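PACKAGING & PAPER GOODS, UNIT 6
Folding, creasing and grain — notes to go with the lecture
Instructor: Shadi Yammine. Lab sections: Man-sik Na.
Rev. 2020-05-11

Read before lab. These are my speaking notes cleaned up a bit, so gaps are gaps. Bring them.

1. Grain first

Everything in this unit comes back to grain. Machine-made paper has fibers lined up mostly one way, the way the web ran. Fold with the grain = clean. Fold across = cracks, fuzz, a spine that wants to open again.

Ways to find it:
Bend test. Roll the sheet over loosely without creasing, press, feel the push back. Turn it 90 degrees, do it again. Less push = grain runs parallel to the bend.
Tear test. Straight tear with the grain, ragged one across. Fine for scrap, not for the good stock please.
Damp test. Wet one side of a small square. It curls into a tube, the axis of the tube is the grain direction. Slowest but hardest to get wrong.
Label. Mills often underline the grain dimension or put it second. Don't trust the label if the ream has been recut.

Most common mistake last year was testing one corner offcut, losing track of which way it came off the sheet, then folding all the stock wrong. Pencil an arrow on the sheet AND the offcut before you cut.

2. Weight

Using gsm all the way through. Convert on your own time if you like pounds, but careful, US basis weight changes with the grade (bond, text, cover all have a different basic size), so "80 lb" text and 80 lb cover are very different sheets. This was on the midterm and people still missed it.

Light text stock: fold by hand, bone folder, done.
Heavier text: fold by hand, but go with the grain.
Cover stock: score first. Always.
Board: crease with a matrix or it splits on the outside face.

3. Scoring vs creasing vs perforating

People use score and crease like they're the same word. For this class:
Score — a line pressed or lightly cut into the sheet to weaken it.
Crease — a rounded channel, made with a rule pushing into a groove. Fibers get moved, less broken. The bead goes on the INSIDE of the fold. Yes, this feels backward. Fold away from the groove, so the raised bead ends up inside.
Perf — small cuts, for tearing off, also used to let air out of a signature.

Channel width depends on caliper. Starting rule for board: channel = 2 x caliper, plus the thickness of the rule. Then run a test strip and adjust. Too narrow and it cracks, too wide and the fold wanders.

4. Fold types (know by name)

Half fold
Letter fold, also called a C fold. Inside panel has to be a hair shorter or it buckles
Z fold, panels all equal
Gate fold, two short panels meeting in the middle, leave a gap
Roll fold, each panel shorter than the one before it
French fold, in half and then in half again at a right angle. Grain can only be right for one of those two folds, so pick the one that shows
Map fold, accordion one way then folded the other

For right angle folds in general: the second fold is through two layers, the third through four. Creep adds up. That is why the Hourani brochure in the sample box looks crooked in the middle. The folds are fine, they forgot the push-out.

5. Case from lecture — Brondex mailer

Client wanted a mailer with a heavy solid on the outside, folded twice, no coating. First run of 1100 pieces, more than 30 rejected for cracking on the spine panel. Ink wasn't the problem. Stock was laid out short grain to squeeze one more piece out of each parent sheet. Saved a little paper, lost the job. Second run turned the layout, added a crease, same ink, no complaints.

Question to think on: would a coating have saved the first run? (Hides it, for a while. Fibers still break underneath.)

Compare the Hernex sleeve, also in the sample box. Cheaper stock, uglier print, folds perfectly.

6. Flattening

Comes up every July when the archive people send us folded sheets. A crease never fully comes out. Fibers on the line are bent or broken, you can relax the rest of the sheet but the line stays as a weak spot and usually as a faint shadow. Humidify gently, blotters both sides, weight, leave it. Do not iron. Do not fold it back on itself the other way to "cancel" the crease, that breaks whatever was left. 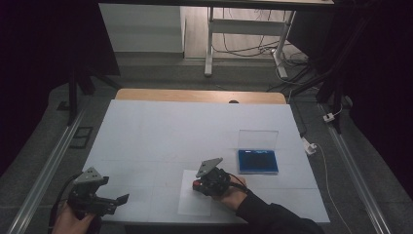
Same goes for anything shipped folded instead of rolled, so ask the supplier wich one you're getting before you order big sheets. Rolled costs more and it's worth it for anything going up on a wall.

Reading for next time: the Ovitz handout on board calipers, first half only. Problem set is due to Man-sik at the start of lab, with the test strips taped down and grain arrows on every one.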